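The Long Mix: How Wunton Put Together a Mixtape Without a Grid

Most mixtapes that reach the public now are assembled on a timeline. Tracks are stretched to a shared tempo, lined up on a grid, and joined with fades that the software draws itself. Wunton, the new mixtape from the producer Begoña Sepúlveda and the rapper Jovita Quezada, was built another way. It runs 16 tracks, and every transition on it was played by hand in one pass.

The two had worked together before, on a single called Pillow that got a modest amount of radio play. That song was recorded at a fixed 100 beats per minute. Sepúlveda says the tempo was the problem with it.

"Jovita pulls back at the ends of lines," she says. "On Pillow we moved the vocals forward to meet the drums. When I listen to it now I hear the edits before I hear the words."

For Wunton they reversed the order of work. Quezada recorded her verses first, over a bass line and a quiet shaker, and Sepúlveda played the drums to the finished vocal. The drums were recorded on pads in full takes and left where they fell. A verse that begins at one tempo may end slightly slower, and the next section picks up the slower figure.

This causes trouble at the joins. Two tracks that both drift can't be matched by setting a number. Sepúlveda's method was to write down the tempo of the last eight bars of each song and the first eight bars of the next, then order the tape so that the gap between neighbors stayed small. Where the gap was too wide she recorded a short bridge, usually drums and a held chord. There are seven of these on the tape. None is listed as a separate track.

The widest gap comes in the middle, between Tirell and Tapsell. Tirell closes at 118 beats per minute, the fastest point on the record, and Tapsell opens well below that. The bridge between them lasts less than a minute. The kick drum drops out first, the hi-hat moves from eighth notes to quarter notes, and the listener is left with a pulse that can be counted at either speed. When the kick returns, it lands on the slower count.
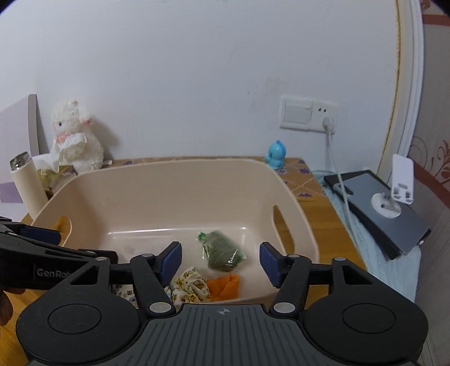
Tapsell is also the track where the vocal sits lowest in the mix. Quezada asked for that. The verse is spoken more than rapped, and at normal level it covered the bass, which carries the melody. Sepúlveda cut a narrow band from the bass where the consonants fall and brought the voice down until the two stopped competing. On small speakers the words are hard to follow. On headphones they are clear.

Compression across the whole tape is light. Sepúlveda used one compressor on the drums and one on the final mix, both set slow enough to let the front of each hit through. The result is quieter than most current rap releases. Played after a louder record, Wunton will need the volume turned up.

Quezada's writing has changed less than the production around her. She still favors long sentences that run across the bar line, and she still rhymes inside the line more often than at the end of it. The difference is that the beat now waits for her. In the second verse of Tirell she holds a pause for almost a full bar, and the drums thin out beneath it. On the earlier single that space would have been filled with an ad-lib.

Guest verses are few, and the guests recorded under the same terms – voice first, drums after. One of them sent back a verse cut to a click track out of habit. It was used as it arrived, and it is the only steady passage on the tape. Placed near the end, between two looser songs, it sounds stiff.

The weak spot is the opening. The first two tracks share a key and nearly share a tempo, and the join between them passes without much effect. Moving the second track further down would have widened a gap elsewhere, Sepúlveda says, and she did not want an eighth bridge.

A version split into separate files is planned for April, with the bridges attached to the ends of the songs they follow. Until then the tape is available as one continuous file.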